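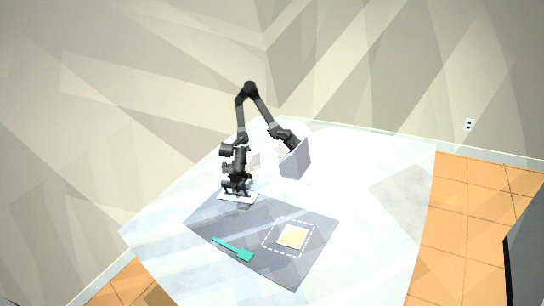

Widad Saliba wanted to know, after the last lecture, why a river on a perfectly flat, perfectly even plain would bother to bend at all. If nothing is in its way, she said, shouldn't it just go straight?

I love this question, and I threw out my planned opening so we could spend the whole of lecture 3 on it. These notes cover what we got through, plus the piece on cutoffs that we ran out of time for.

Lecture 3: Why Rivers Wander

Start with a straight channel

Picture a straight ditch cut in soft soil, with water running down it. Now let one small thing go wrong. A clump of bank slumps in, or a root sticks out, or a patch of gravel is a bit tougher than its neighbors. The fastest thread of water gets nudged toward the opposite bank and starts to wear it away. A little downstream it swings back and works on the other side. The ditch now has a faint wiggle in it, and the wonderful part is that the wiggle feeds itself. The more the channel curves, the harder the water leans on the outside of each curve.

So the short reply to Widad is that a straight river in loose ground is like a pencil standing on its point. It can exist for a while. Any disturbance at all will tip it, and real riverbanks are full of disturbances.

What happens in the bend

Water going around a bend piles up slightly against the outer bank. You would need careful surveying to measure it on a small stream, but the surface really is tilted. That tilt pushes water back toward the inside of the bend, and the push is nearly the same at every depth. The water near the surface is moving fast and its own momentum carries it outward. The water near the bed is slowed by friction, so the inward push wins down there.

Put those together and you get a corkscrew: outward at the top, down along the outer bank, inward along the bed, and up again, all while the whole thing travels downstream. (Do draw this one yourselves. Everyone who has drawn it remembers it in the exam, and nearly everyone who has only read it gets the direction backwards.)

The corkscrew carries sand and gravel across the bed toward the inner bank, where the flow is gentler and drops its load. The deposit it builds is called a point bar. The steep side opposite is the cut bank. If you have ever waded into a river from a nice sloping beach and found yourself up to the chest before you reached the far side, you have crossed from one to the other!

Try it with tea. Stir a cup with some loose leaves in it, then take the spoon out. You might expect the leaves to be flung to the edge, and they gather in the middle of the bottom. Same secondary flow, same reason, much smaller river. Albert Einstein wrote a short paper in 1926 that used the teacup to explain meanders, and it is still a pleasure to read.

How big is a bend?

For a great many rivers, the distance from one bend to the next bend on the same side is ten to fourteen times the width of the channel. It works for streams you can jump over and for rivers that carry ships. I find this astonishing every time I teach it. On our map sheet, the lower Prieto has a bend spacing of 165 meters. Use the rule to work out the range of widths you would expect, then measure the width at the places marked on the sheet and see how you did.

Two cautions. Measure the spacing in a straight line down the valley and not along the water. And stay away from the reach below Grastitby, where the banks were reinforced and the river has not been free to choose its own shape.

Sinuosity

Sinuosity is the length of the channel divided by the straight distance between its ends. A dead straight canal has a value of one. Many textbooks start calling a river "meandering" at one and a half, though this is a convention and the river doesn't care. Olaia Llorente's survey notes for the Jodari valley are in the course folder and give channel lengths for every reach. Please calculate sinuosity for at least the upper and lower reaches and say which one has the steeper valley floor.

Cutoffs (the part we missed)

Bends keep growing outward and usually creep downstream too. Sometimes two neighboring bends eat toward each other until only a thin neck of land is left between them. Then comes a flood, the neck goes, and the river takes the short way. Its path is suddenly steeper through the new gap, so it scours hard there. The ends of the old loop silt up, and you are left with a curved lake, an oxbow, which slowly fills with mud and reeds.

An old oxbow can be hard to spot on foot and very easy to spot on an aerial photo, where the damper soil shows as a darker curve across the fields. There are several on the Jodari sheet. One of them has a parish boundary running neatly around it, following a river that left long ago.

For next time

Read the chapter on sediment transport, as far as the section on bed load. Skip the derivation if the algebra is getting in your way, we will do it together on the board.

The map exercise is due September 22, 2025, on paper, in the tray outside room 305. Show your measurements as well as your answers. Florencio Calvo has the spare map sheets and the good dividers; sign for the dividers, please.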